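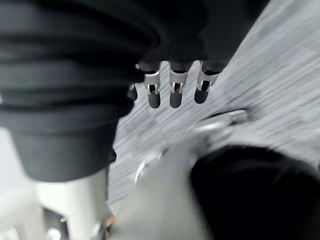
Cloth pickup: fingers close early on the Tromon controller
Veronika Lakatos
Home build, two arms. The hand closes before the tips reach the cloth. Supply is steady, firmware is 1111. Delay is set to 900 ms.
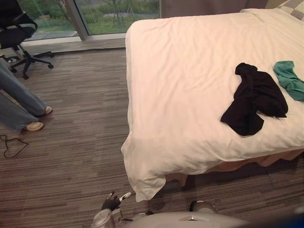 Hard objects are fine – it only fails on fabric.

Henryk Kalinowski
Raise the delay.
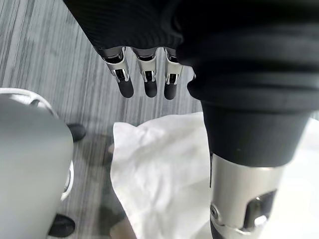
Contact threshold is the likelier fault. Set it to 13 and retest. Start with the fingertips a short distance above a crumpled cloth, pointing straight down, and lower slowly. Log both arms.
Amparo Iglesias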